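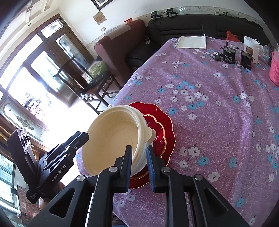 The Good Bowls Are the Ones You Throw Away

By Ada Farina

My mother-in-law owns a soup tureen shaped like a cabbage. It has its own shelf, its own padded case, and a ladle that looks like a leaf, and in 18 years I have never seen soup in it. What I have seen, at every family gathering since I married in, is a stack of disposable bowls the color of weak tea with milk, set out at the end of the table next to somebody's real china.

I used to think of this as a failure of nerve. You clean the house, you iron the flowered cloth, you bring out the red plates with the gold line, and then at the last minute you hand a grown adult his chili in something that came shrink-wrapped. It seemed like putting on a tuxedo and flip-flops. I said so once, at a christening, and was given the job of washing up.

That was the end of my career as a purist.

The disposable bowl has come a long way while we were busy being embarrassed by it. The ones I grew up with were white foam, squeaked when you touched them, and could be dented by a firm opinion. Next came the thin paper kind, which gave you a generous four minutes with anything hot. Now there are pressed bowls in cream and oatmeal and a shade one catalog calls "field," with thick rims and little tabs at the side so you can carry your stew across a lawn without putting your thumb in it.

The tab is the part I have come to admire. It's a small rounded thing that doesn't look like much, and it has done more for the buffet line than any piece of serving silver I was ever given. My husband's uncle, who talks with both hands, can now talk with one.

I called a few people who sell these things for a living, hoping for scandal. At Negri, a party supply store in Ivham with a very long aisle of napkins, the woman at the register told me that the bowls with handles sell best in October and again right before graduation. She recommended the packs of 100. I told her I was having nine people over. She looked at me the way a nurse looks at someone who says he only had two beers.

She was right, as it happens. Nine people use 26 bowls if there's dessert, and one of them always takes a fresh bowl for his olive pits.

Color is where things get serious. Cream goes with everything, people say, and what they mean is that it doesn't pick a fight. Set it on a plain white table and it looks like hospital equipment. Set it on a shiny red plate with a scalloped edge and a bit of gold, and suddenly it looks as if somebody had a plan. The plate does all the work and the bowl gets the compliments, an arrangement familiar to anyone who has shared an office.

So this is the system I now use, and I offer it freely. Real plate underneath, disposable bowl on top. The plate catches the drips, gives the guest something with weight to hold, and needs only a quick rinse afterward. The bowl goes in the trash or the compost, depending on what the package says and how closely your sister is watching. You get most of the look of a proper place setting and almost none of the scrubbing of dried cheese.

Then there's the cloth. For years I thought a busy tablecloth was a mistake under anything at all, and I owned three in shades of gravel. I have changed my mind on this too. A purple-pink cloth with white and light-blue flowers all over it is a very forgiving surface. It has seen things. Drop a bean on a gray linen runner and the whole room turns to look, while a bean on printed flowers might be part of the design. My friend's aunt in Mudadell keeps one on her kitchen table all year, and I have personally lost an earring and half a deviled egg on it.

There's a skill to getting the stack apart, and I'd like to see it taught in schools. Disposable bowls nest so tightly that they become one bowl with ambitions. Guests who don't know this will walk off with four. The best method I've found is to separate them yourself before anybody arrives, turning every other one a little so the tabs don't line up. Fan them too far and the stack leans. Lean it far enough and you'll be picking bowls up off the floor with company at the door, deciding which ones touched the dog.

I tried the fancier end of the market as well. Atenden, a mail-order outfit that my cousin swears by, will sell you a set of 159 assorted pieces in a box with a ribbon on it. I ordered one in April. The bowls were handsome. The forks were shaped like olive branches and bent like them. I still have the spoons, which are excellent for planting seeds.

What I can't get used to is the washing. Not mine, other people's. I know at least two households where disposable bowls are rinsed, dried on a rack, and put back in the cupboard for next time. I asked my mother-in-law about it, because hers is one of them. She said they were perfectly good bowls. I asked whether, in that case, we might consider using the cabbage.

She said the cabbage was for company.

I've been in the family 18 years. I took my chili out to the porch, holding it by the tab.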